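Trindport Crime Briefs

Summary

Trindport Crime Briefs is a collection of 2,391 short news items on criminal cases, written in English and prepared for research on news summarization and on the tracing of claims to their sources. Each record holds one brief, the list of outlets it cites, and a set of labels added by trained readers. The collection is maintained by Chiharu Okabe.

Contents of a record

brief_id: a running number, stable across releases
body: the text of the brief, without headline or byline
sources: the outlets named in the text, in order of mention
status: the stage of the case when the brief was written (search, arrest, charge, trial, sentence)
attribution: for every sentence, whether the claim is credited to police, court papers, family, social media or another outlet

Records are stored one per line in UTF-8. The training and test portions are kept in separate files, and briefs on the same case never appear in both. 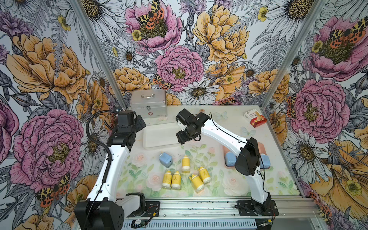
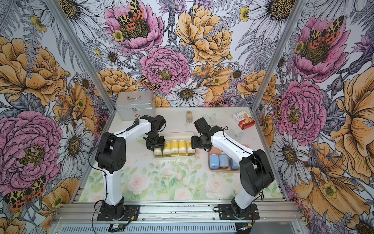 Labeling

Labels were assigned by 12 readers, all of whom completed the Turnora guidelines course before starting. Each brief was read twice, by different people. Where the two disagreed on status, a third reader decided. Disagreements on attribution were left in place and both labels are given, as many of them reflect wording that is unclear in the brief itself - "officials say" is the most frequent case.

Privacy

Names of suspects, victims and relatives have been replaced with Yoshida codes, which stay the same within a case but not between cases. Ages are kept. Street addresses and account names have been removed. In 39 briefs the event remains easy to recognize from its circumstances; these are marked "restricted" and are supplied only on written request.

Known limits

Violent crime is heavily overrepresented. Most briefs were written within a day of the event, and later corrections are not included. The status field must not be read as a finding of guilt.

License and changes

Use is limited to noncommercial research under the Cemberg terms, a copy of which is included in the download. The October release corrected the sources field in 12 records and made no change to the text of any brief. Errors should be reported with the brief_id and the sentence concerned.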